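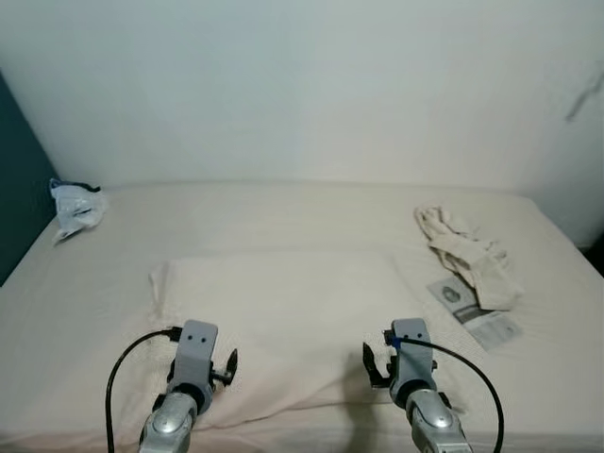
Figure 8.1 A beige garment, a white plastic bag and a gray printed packet on a bed.

Chapter 8
Sorting and Folding Clothes

In this chapter you will learn to
Set up a flat surface for sorting clothes
Separate garments from packaging and other loose items
Read a care label before deciding what to do with a garment
Fold the basic garment types so that they store well
Keep a simple record of the clothing in a household

Key terms: care label, finished size, hem, memory crease, packaging, sorting surface

A garment dropped on a bed in a heap tells you very little. You can see the color, and often you can find the hem, but the size, the condition and even the kind of garment may be hidden in the folds. Before it can be put away, mended, washed or given to someone else, it has to be opened out and looked at. Most of the work in this chapter starts there.

In Chapter 7 you learned how fabrics are washed and dried. Many students expect the next step to be folding. Folding comes third. Sorting comes first and inspection comes second, and time spent on those two is usually saved later, when a drawer holds what its owner thinks it holds.

The sorting surface

Any wide, clean, flat surface will do. In the home this is usually a bed or a table. A bed has the advantage of size, and a plain sheet in a light color makes it easy to spot lint, loose threads and dropped buttons. A table is firmer, so creases can be pressed down by hand as you fold. If you use a bed, pull the sheet smooth before you start. Wrinkles in the sheet push up into the garment and make it hard to line up the edges.

Leave part of the surface clear. Beginners tend to cover the whole bed with clothes and then have nowhere to work. A clear space a little larger than the widest garment is enough.

Garments and packaging

Clothes often come with things that are not clothes: shopping bags, printed packets, tags, pins, strips of cardboard. Put these to one side as soon as you find them. Look inside a bag before you throw it out, and look under each garment as you lift it, as flat items such as packets and sheets of paper slide underneath easily. In Figure 8.1 the lower end of the garment lies partly over the gray packet.

Keep receipts and any printed care information until the garment has been tried on. Plastic bags should be kept away from small children and should not be used to store clothing for long periods. They hold moisture, and moisture leads to mildew.

Inspection

Hold the garment by the shoulders or the waistband and let it hang. Then lay it down, front side up, and smooth it from the center toward the edges. Check the seams, the hem, the closures and the places that wear first, such as elbows, cuffs and collars. Read the care label last and note anything unusual.

A garment that has been bunched up for a long time may hold a memory crease, a line that stays after the cloth has been smoothed flat. Cotton and linen show these clearly. Steam or a damp pressing cloth removes most of them - check the label before using either one.

Case study: The Gralton closet survey

In November, a class in Gralton led by teacher Cornel Tudose listed the clothing in four households. The students recorded roughly 300 garments in all. Each one was opened out, inspected and marked as keep, mend or pass on. Of the total, 99 were marked mend or pass on, and most of the mending was small: a loose button, a dropped hem, an open seam at the pocket.

The students also wrote down where each garment had been found. Those kept in heaps on chairs and beds were more likely to be marked mend than those kept in drawers. The class did not claim to know the reason. One household wore its clothes harder than the others, and that alone could explain the difference. You will come back to this survey in Section 8.4, where you will design a record sheet of your own.

Before you read on

Choose one garment that is not folded at the moment. Lay it on a flat surface and write down everything you can tell about it before you touch it again. Then open it out, inspect it as described above, and write a second list. Bring both lists to class for use with Section 8.1.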